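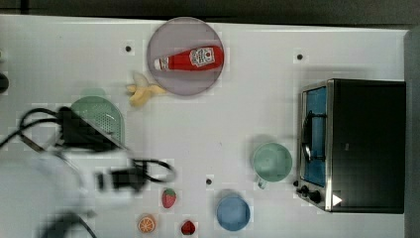 So, Kondavora! I started this page because I kept getting the same emails after every trailer, and I'd much sooner answer them once and get back to rewatching. If you're new, it's a movie about two wedding singers stuck in the same touring band, and I've been a little obsessed since the first teaser dropped. Most of you write to me around snack time (I can tell from the typos), so put the banana and the ketchup bottle down for a minute and have a read. Ketchup doesn't belong near a banana anyway, but that's between you and your plate.

When does it come out?

August. That's all the studio, Denov, has said so far. The second they give a day I'll put it at the top of the page.

How many trailers are there?

Two, plus a teaser that runs 40 seconds and is mostly rain and one very good trumpet. The second trailer is the one with the bus argument, and it's the one I'd show a friend. The first gives away a bit more of the story than I'd like, so skip it if you want to go in fresh.

Is it a musical?

Kind of? People sing because it's their job, so you won't see anyone burst into song at the grocery store. But there's a lot of it, and the songs I've heard do carry the story along. My sister says that makes it a musical. I say it's a band movie. We've stopped discussing it.

Where can I hear the songs?

Popescu Records has put out two of them already. The slow one is called Pravia, after the town where the band breaks down, and I've had it on repeat since breakfast. The full album is supposed to come out along with the movie, but I haven't seen a track list yet.

Do the leads do their own singing?

On the slow one, yes, both of them, it's right there in the credits. I don't know about the rest.

Will it have subtitles?

The trailers do, so I'd be surprised if the movie didn't. Check with your theater before you buy, though, because mine has gotten this wrong before and I sat through a whole comedy guessing.

Can I bring my kids?

There's no rating yet. Nothing in the trailers worried me, apart from some yelling on the bus.

You have 33 posts about this movie. Are you okay?

I'm great, thanks! A new one goes up tonight, all about the costumes.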